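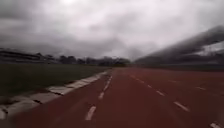 *Track at Drurkley, inside lane, from a fixed camera at the track.*

## Drurkley Track Club – equipment meeting, 28 August 2025

**Chair:** Alina Munteanu
**Also there:** Gatton, Guimarães, four coaches, and two parents who had come for the meeting about changing rooms and stayed anyway
**Apologies:** the changing rooms people

### 1. Last minutes

Agreed, after "hurdles" was corrected to "hurdle". We still have only the one at the upper site.

### 2. Fluro pacing robot – trial and hire offer

Alina reminded everyone what is on the table. Fluro will hire us the pacer for a season at £225 a month, or sell it outright at a price that made Gatton put his biscuit down. The hire covers repairs and one visit a year. It does not cover "misuse by athletes", and Fluro has been asked to say what it thinks athletes do.

The still at the top of these minutes was passed round. Guimarães pointed out that the kerb bends a good deal more than the one we paid for. Alina said that was the lens. Guimarães said he would like this written down, so it has been.

Results so far, from the coaches' sheets:

- 1000 m sessions: even laps, and the juniors like chasing it. One has named it. The name will not be minuted.
- 2000 m sessions: fine until the group spread out, after which it kept perfect time with nobody near it.
- Target times are set on a tablet. The menu has a page called "Mood", which none of us has opened.

Gatton asked how it behaves when someone steps across in front of it. The manual says it slows and stops. Gatton asked whether the manual had met the under-13s. Alina will ask Fluro for a supervised test before any junior group uses it again.

There was a long talk about whether it should keep to the inside lane. The sprint coaches say it hogs the kerb. The distance coaches say that is where distance running happens. Left as it is for now, with some feeling.

One parent asked if a stopwatch would do the same job. Alina said partly. The parent asked what a stopwatch costs. The chair moved on.

### 3. Money

There is £390 left in the equipment fund. That pays for one month, with enough over to think about a second but not to have it. Guimarães will ask Fluro about a shorter hire, starting in February when the road runners come back to the track.

**Vote on a full season:** put off until the price and the test are both settled.

### 4. Actions

- Alina – supervised test; wording on "misuse"
- Guimarães – short hire price
- Gatton – find the charger, last seen in Gatton's car
- Coaches – stop racing it after sessions

### 5. Any other business

The second hurdle. Carried over.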